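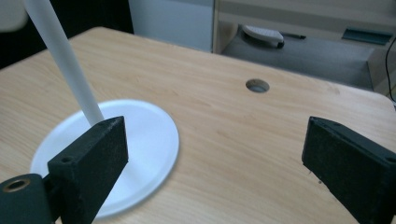
What should a school or small firm ask for before it pays for a hand-held gripper kit?

A written statement of what wears out, what it costs to replace, and who will answer the telephone once the kit has been delivered.

The Ondar kit has been offered to member colleges since May, and opinion on it is divided. It is the view of this office that the kit is sound and that the service sold with it is weaker than it should be. The two matters ought to be judged apart.

On the kit itself there is little to complain of. The operator holds the tool, opens and closes the fingers by hand, and the recordings are later used to train an arm. Staff at the Clarkberg site learned to use it within 35 minutes. Mitali Majumder, who oversaw the trial there, reported that ordinary furniture served perfectly well as a work surface and that no special bench was required. We regard this as the strongest argument for the product.
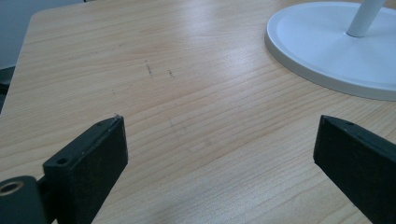 Fingers open over the tabletop, with the white stand base at upper right.

The service agreement is another matter. Ondar supplies 2 spare finger pads with each kit and charges for all others. The agreement does not say how long a replacement will take to arrive, and a college that has timetabled its sessions cannot plan around silence. Cherkaoui, whose rival kit costs more, puts its delivery period in the contract. Habibur Wanigasekara has argued in reply that the Ondar price leaves room to buy spares in advance. 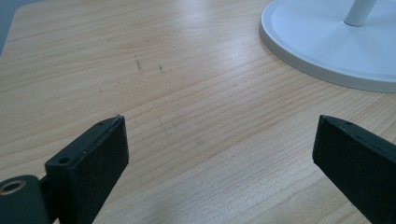

That argument has some merit for a large department. It has much less for a college with one kit and one technician, which describes most of our members. Such a college will not hold a shelf of parts, and should not be expected to.

We would therefore advise members to buy the kit and to decline the agreement in its present form. Comments may be sent to Nusrat Munasinghe at the Milar office, who will forward them to the supplier before the terms are next reviewed.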